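Tirneo Two-Arm Sorting Kit – README and data card

Last edited 2/8/18

What you get

The Tirneo kit is a pair of black tabletop arms with two-finger grippers, a rail frame to mount them on, and the software to drive both from one machine. We bought ours through Desberg and have been running the fruit and vegetable sorting task on it ever since. These notes cover our setup, the recordings we are sharing, and what we think of the kit so far. Short version: we love it!

The task

Produce goes loose on a white tabletop between the arms. Three bins stand in a row at the far side, white on the outside and gray in the middle. The arms pick up the pieces and put them in the bins by color: reds left, yellows and oranges middle, greens right. Either arm may take any piece it can reach, and the middle bin is shared, so that is where you see the interesting planning (and the interesting near misses).
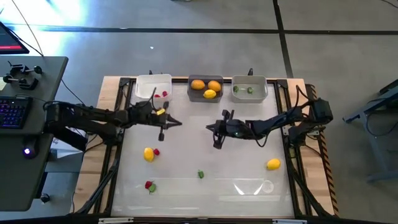 Setup took us one long afternoon. The frame goes together with a single hex key, and the arms clamp on after that. Do the left arm first and run its cables before you touch the right one. We did it the other way and had to take half of it apart again. The calibration routine is great – you touch each gripper to 11 points on the table and it works out the rest.

What is in the release

- 600 episodes, both arms, joint positions and gripper opening at every step
- camera video for each episode
- 121 episodes held back as a test split, already included in the 600
- a plain text log per episode with start layout and outcome

The Urban folder holds the sorting runs. The Husstead folder has the same task with the bin order shuffled, and it is much harder. Please don't mix the two when you report results.

What works well

Small stuff! We expected the grippers to be fine with lemons and hopeless with berries, and the berries have been a joy once the closing force is turned down. The default is too strong, so change grip_force to 2 in the config before you put anything soft on the table. The arms are also quiet enough that you can hold a conversation next to them.

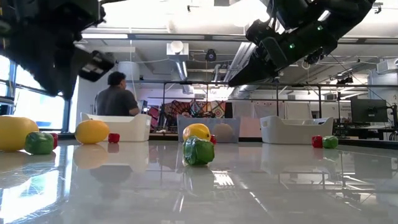
Peppers are the piece that taught us the most. They roll, they have a stem on one end, and a grasp that looks fine from above can slide right off the shoulder of the thing. If you are training on this data, look at the pepper episodes early – they will show you more about your policy than all the lemons put together.

Known problems

Glare on a shiny tabletop confuses the color step, mostly on reds. A matte sheet helps. The right gripper in our kit needs homing again after a long session, and Tirneo support is looking at it. Log files from the first batch use the old bin names (A, B, C); run fix_names before loading them.

Use

Free for research and teaching. If you build something with it, send us a link, we would really like to see it.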